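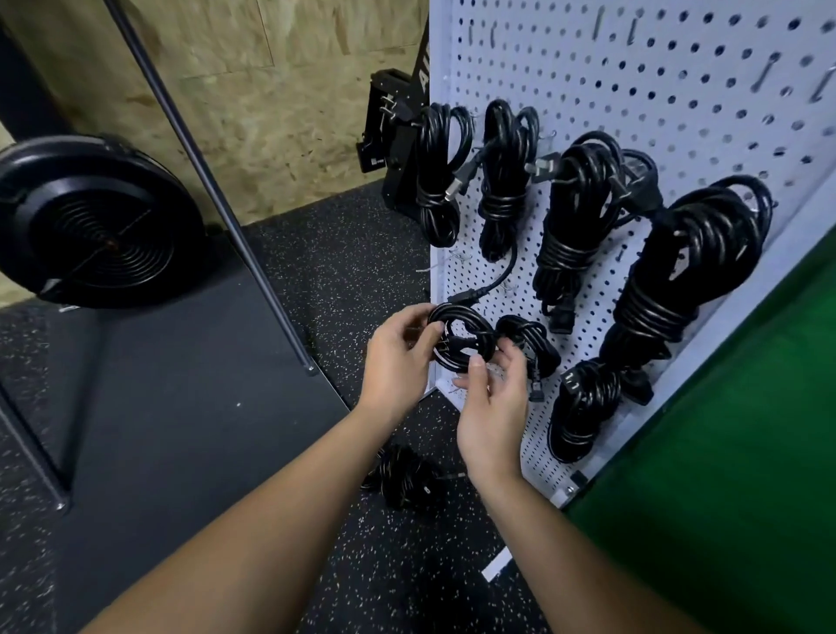

## Why cords are stored in coils

A power cord is a long, bendy tube with metal inside it. When it is used, it carries electricity from the outlet to a machine. When it is not used, it has to be put somewhere. A cord dropped in a box with other cords will usually tangle. A cord that has been coiled and hung on a pegboard stays apart from its neighbours, and a person can take it down with one hand.

The cords on the white board are black power cords. Each one has been wound into its own bundle and hung on a metal hook. The bundles are different sizes. A longer or thicker cord makes a bulkier coil.

## What is inside a cord

If you could slice a cord across the middle (do not do this), you would find several layers.

- **Conductors.** These are bundles of very thin copper wires, called strands. Electricity travels along them.
- **Insulation.** Each conductor has its own plastic coat. Plastic does not let electricity through easily, so the conductors cannot touch each other.
- **Jacket.** This is the outer skin, the part you hold. It keeps the insulation from being scraped.

A conductor made of one thick wire would be stiff. It would also crack after being bent back and forth too many times, the way a paper clip does. Fine strands can slide past each other a little, so the cord bends easily. One practice cord in the Flamwood workshop kit has 40 strands in each conductor. Other cords have more or fewer.

## Two ends, two jobs

A power cord for a computer or a monitor has a different part on each end.

The **plug** goes into the wall outlet. In Canada the plug has two flat metal blades, also called prongs. Many plugs have a third, round pin as well. The round pin connects to ground, a safety path for electricity if something goes wrong in the machine.

The **connector** goes into the machine. One common kind has three slots in its face. It belongs to a family called IEC connectors. IEC stands for International Electrotechnical Commission, a group that writes rules about the shapes and sizes of electrical parts. Companies that follow the same rules make parts that fit together, and that is why one cord can often be used with many different machines.

The plug has metal that sticks out. The connector has metal hidden inside its slots. If the cord is plugged into the wall first, the live metal in the connector is tucked away where fingers do not easily reach it.

## Why tangles happen

A loose cord has two free ends. When it is shaken or moved, an end can slip through a loop in the middle. Each time this happens the cord may form a new crossing, and crossings can pull tight into knots. Longer cords have more loops for an end to slip through.

Coiling reduces this in two ways. The loops lie side by side, and the ends are kept where you can find them.

## How to coil a cord

Ask an adult to unplug the cord at the wall first. They should pull on the plug and leave the cord itself alone.

1. Lay the cord out on the floor and straighten it.
2. Hold one end in your left hand, or your right hand if you are left-handed.
3. Slide your other hand along the cord to about the length of your forearm.
4. Bring that hand back to make a loop. Roll the cord slightly between your thumb and finger so the loop lies flat.
5. Add more loops of the same size.
6. Stop when a short piece is left.
7. Hold the bundle with both hands and hang it over a hook.

Do not wrap the cord tightly around your elbow. This twists the strands and bends them too sharply. If a loop flips into a figure eight, let it go and roll the cord the other way.

## How the pegboard works

A pegboard is a panel with round holes in a regular grid. A metal hook fits into the holes at its back end. The front end sticks out to hold things. Some hooks are straight and some are curved.

Because the holes are evenly spaced, a hook can be lifted out and moved to a new place. Large coils need space below them. If a coil covers its neighbour, move one hook over. It helps to leave a few hooks empty for cords that have not been put away yet.

## Words to know

**Coil:** a set of loops, one beside the other.

**Conductor:** a material that lets electricity pass through it.

**Insulator:** a material that blocks electricity.

**Prong:** a metal part of a plug that slides into an outlet.

*Text by Eyerusalem Derese. Checked 1st March.*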